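Shooting dark things on dark days

26 February 2024

I've had my second-hand Moltach tripod for seven months now and I still swear at it every time I pull the middle leg out, but it has finally got me doing something I'd been putting off for years, and that's learning to take photos indoors without a flash. Long exposures of boring household stuff! I love it more than I should.

It started with the weather. We had a run of grey, drizzly afternoons and I'd promised myself I'd finish photographing the things I'm selling before May. My usual trick is to drag everything next to the kitchen window and hope. With no sun to speak of, I was pushing the ISO up to 3200 and getting files that looked like wet sand. So I went the other way – ISO 400, camera locked down, two-second timer, and let the shutter stay open as long as it liked. 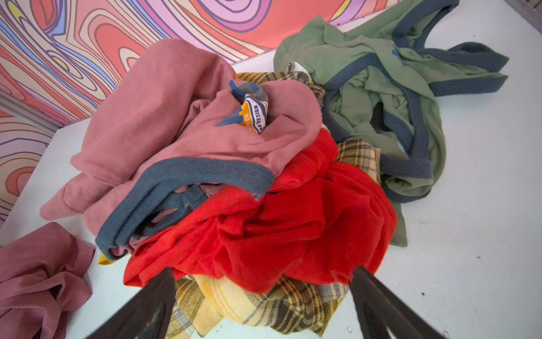

Dusty pink tee with the dark blue collar, top of the pile.

The difference was silly. Colours came back. Fabric looked like fabric again. I'd been blaming my lens (an Appiah 35mm I bought for 400 dollars and then felt guilty about for a whole winter) and the lens was fine all along. It was me, hand-holding everything at a fifteenth of a second and thinking I had steady hands. I do not have steady hands.

A few things I've worked out since. Turn the stabilisation off once the camera's on the tripod, at least on my older body, or you get a faint smear that drives you mad until you find the setting. Turn the ceiling light off too. I had one warm bulb fighting the blue light from the window and every white plate came out half apricot. And don't walk about on floorboards while the shutter's open! Mine bounce. I stand still like a kid playing statues.

White balance was the bit I found hardest. I'd been leaving it on auto and wondering why ten shots of the same mug came out ten different colours. Now I take one frame with a grey card from the Hondudley starter kit, set the custom balance off that, and leave it alone until the light changes. It takes half a minute. I must have fixed 71 photos by hand before I gave in and opened the packet.

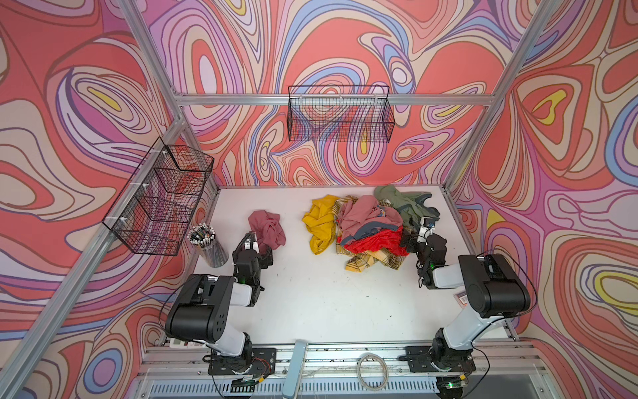
Backgrounds are what I'm fussing over now. For ages I used a plain bedsheet, which needs ironing, and I don't iron. Plain is easier on the meter and easier on the eye, but it does get dull after a while and I keep being tempted by something louder. Wavy bands of coral, lilac and periwinkle with yellow-centred ovals would cheer anything up, though I reckon a patterned cup would vanish into it. A black wire basket hung on it still reads clearly, even with the print showing through the mesh, so perhaps dark and simple shapes are the way to go if you want a busy wall behind them.

Next job is the Turo enamel pots, which are shiny all over and reflect me, the tripod and the tea towels on the oven door. I've got some baking paper to tape across the window and a big sheet of black card to hide behind. If anyone has a better method for shiny pots, leave it in the comments, please – I've got four of them to get through and one has a lid.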